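Viltberg retainer

From the orthodontics pages

The Viltberg retainer is a removable orthodontic appliance worn on the upper teeth after braces come off. It consists of an acrylic plate shaped to the palate and a single wire running across the front teeth. Its purpose is to keep the teeth where someone has paid a good deal of money to put them.

History

The appliance was designed by Ragnvald Westerberg, an orthodontist in the town of Viltberg, who had grown tired of adjusting retainers with four clasps and wanted one with two. He named it after the town. The town has not returned the compliment, although a bench outside his old practice is sometimes called the Westerberg bench, mainly by his former patients.

Early plates were cast in a shade of pink that Westerberg considered natural. Clear acrylic was introduced by his successor, Torunn Grønli, and complaints about the color stopped within a year.

Design and wear

The front wire is bent by hand and anchored behind the canines. Two ball clasps grip the first molars. Patients are usually told to wear the plate day and night for six months, then only at night, then for as long as they would like straight teeth. This last stage has no agreed end, a point often left until the final appointment.

The plate affects speech for the first few days, chiefly the letter S. Reading aloud helps. So does having a patient family.

Studies

A survey by Elvia Montes followed 299 wearers after treatment. At the two-year visit, 43 had lost the retainer at least once, most often in a napkin. Wearers described their own nightly use as excellent. The wear on the clasps suggested a more relaxed schedule.

Care

The plate is rinsed in cool water and brushed without toothpaste, which scratches acrylic. Hot water warps it. Dogs are also a known hazard and show a marked preference for new ones.
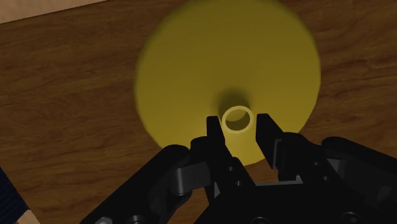

See also

Bonded retainer
Clear aligner
Orthodontic relapse
Palatal expander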